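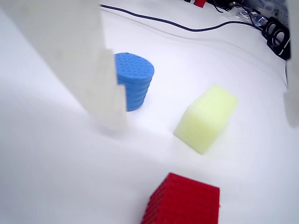 Fig. 1. Blue cylinder, yellow-green block and red block on the white table.

Week 5 handout: Do blocks teach maths?
Early Years Numeracy. Notes by Amparo Casado

Bring this to the tutorial. Read the two set chapters first, or the second half won't make much sense.

1. The claim

Most catalogues that land in a centre's mailbox say some version of the same thing: give children solid shapes to handle and they will learn geometry. Nudex prints it on the lid of the tub. Allero has it on a poster. I have asked both for the evidence and received more posters.

There is a weaker claim I can live with. Children who handle solids while an adult talks with them about faces, edges and corners get more chances to use those words. The talking is doing a lot of the work there, and you can't buy it in a tub.

2. What a child might notice

Suppose you put out shapes like those in Fig. 1 and ask a four-year-old to sort them. You want "round" and "not round". You will very likely get "blue", "yellow" and "red". Colour is the easiest thing to see, and when every shape has its own colour you can't tell which one the child is using. A child who hands you the cylinder when you say "cylinder" may only have learned that the blue one is the cylinder.

So be wary of sets where colour and shape go together. Giang Triệu's group tried the sort with a single-colour set last term and found it much slower going. I'd call that a good sign, though it was one room and one afternoon, and Giang would say so too.

3. Surface texture

Plain faces are out of fashion. Manufacturers now like dimples, ridges, studs and grids, and the sales line is "sensory". Maybe. Look at the cube below and ask what a child would say it is made of, or how many sides it has.
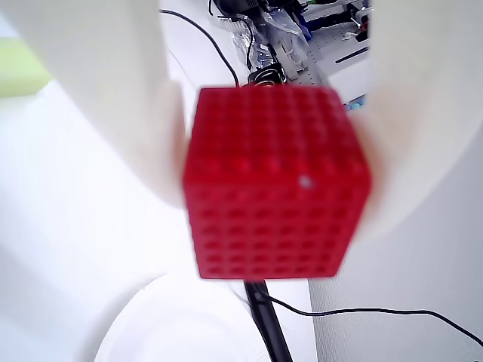

Fig. 2. Red cube, gridded faces. Two of them can be seen.

A grid like that could be useful. Rows and columns are right there to run a finger along, and an older child might get from there to multiplication. It could just as easily pull attention away from the face as a whole. The word "square" now has two jobs: the face and each little cell on it. Ask "how many squares?" and more than one answer is fair. Don't mark a child down for picking the one you didn't have in mind.

4. For the tutorial

Work in pairs. Taha Samir will have the shape tubs out.

Write one question about a cylinder that can't be answered by naming a colour.

Find a claim in any supplier's brochure and write down what you would need to see before believing it. "Teachers love it" doesn't count.

Allow 60 minutes for both. Hand in one page per pair.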